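Support > Dry Goods > Storage

Sealing and Checking Dry Goods Containers
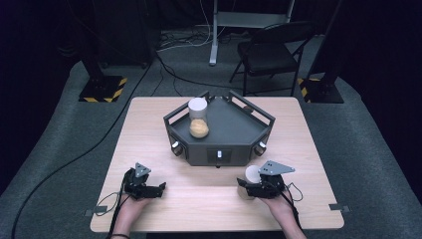 Fill level decides how much air stays in with the contents. Decant in small amounts and tap the container on the table to settle the grain. A clear cylinder filled to the lower third, with its white lid on, can be checked from the side without opening. Wipe the rim before closing. Label with the month, e.g. October.

Rotate stock every 7 weeks. The Calado 500 lid fits the Osholm cylinder only.

Last updated: October

We use cookies to remember your settings. Accept | Decline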